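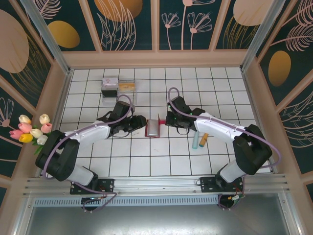 4. How followers read the thank-you post

4.1 The posts and the people who answered them

We turn now to the part of the study that took the longest and that, if we may say so, gave us the most pleasure. The earlier sections dealt with what retired sportspeople show their followers once the fights, matches and races are over: the watches, the cars, the holiday houses, the birthday cakes the size of a small table. In this section we look at what followers make of one particular kind of post, in which a retired sportsperson shows off a present and thanks the giver by name. We call this the thank-you post, a plain label we borrowed from one of our own interviewees after our first attempt at a name made everybody groan.

The collection held 205 thank-you posts, all of them public and all of them made on Vamura between the start of January and the end of the summer. The giver was sometimes a relative or an old trainer, but more often a shop, a hotel or a club that had something to gain from being mentioned. We read every post in full together with its first 100 replies, or all of the replies where there were fewer. Loredana Monti and Corrado Palumbo sorted the replies separately and then sat down together over the ones they had placed differently. Those conversations were long, and we have kept notes of them, as a good deal of what follows came out of them and would not have been found by sorting alone.

We also spoke with 14 followers, each of whom had replied to at least one of the posts. The talks were loose in shape and we let people wander. Most had followed the same boxer, cyclist or footballer since they were children, and several wanted to tell us about a match they had been taken to by a parent before they would say a word about presents. We were glad to listen - it would have been a mistake to hurry them along.

4.2 Reading for the giver

The first thing to report is that followers paid far more attention to the giver than we had expected. We had gone in supposing that the size or price of the present would draw most of the talk, as it does in the newspapers. Price did come up, and sometimes very sharply, but a great many replies passed straight over it and asked who had handed the thing over and what they might want back.

The posts by a retired middleweight we call Negri show this nicely. In one he thanked Clukar, a jeweller's, for a bracelet, and in another, made a few days later, he thanked his aunt for a pair of knitted slippers. The bracelet drew the larger number of replies, but they were short, and many of them were only a single word or a row of hearts. Under the slippers people wrote whole paragraphs. They asked after the aunt's health, they offered patterns, and one man described a pair his own grandmother had made for him, down to the colour of the heel. When we put the two posts side by side in our talks, a follower from Plusitville told us, "The bracelet is his work and the slippers are his house. I like being let into the house."

This distinction between work and house came back in other words from other people, and we have found it more useful than the usual division between sincere and insincere posts. Followers did not generally think that Negri was being dishonest about the bracelet. They assumed he was pleased with it and that the shop was pleased too. They simply felt that the post had not been meant for them in particular, and they answered it with the sort of politeness one keeps for a neighbour's new car.

4.3 Presents that cause worry

A smaller group of posts worried people. These showed presents that would need looking after for years, such as horses, parrots and, in 2 cases, large wild cats. Here the replies changed in tone altogether. Congratulations gave way to questions about space, food and who would be at home during the week, and followers who had been warm under every other post by the same person became quite stern.

It would be easy to read this as plain disapproval, and some of it certainly was. Our interviewees put it more gently, though. Several said that they had written as they would to a cousin who had done something silly, and that they would not have troubled to scold a stranger. Madalena Patrício has described a similar habit among the followers of retired singers, where scolding is kept for the favourites, and our material fits well with hers. We would add that the scolding tended to stop as soon as the sportsperson answered even one of the questions, however briefly. Silence, on the other hand, was remembered, and was brought up again under later posts that had nothing to do with animals at all.

4.4 Some limits

We should be careful about how far any of this reaches. People who reply to a post are not the same as people who read it and move on, and we have nothing to say about the second group, who must be far more numerous. All of our interviewees were adults, and most were over forty. Arturo Zanetti, who kindly read a draft, pointed out that younger followers may well take a named shop for granted in a way that ours did not, and we think he is probably right. Sveva Caputo is now collecting replies from a younger group, and we hope to set the two side by side in a later paper.

Figure 2. Two robot arms with a silver pouch battery on a red mat between their grippers.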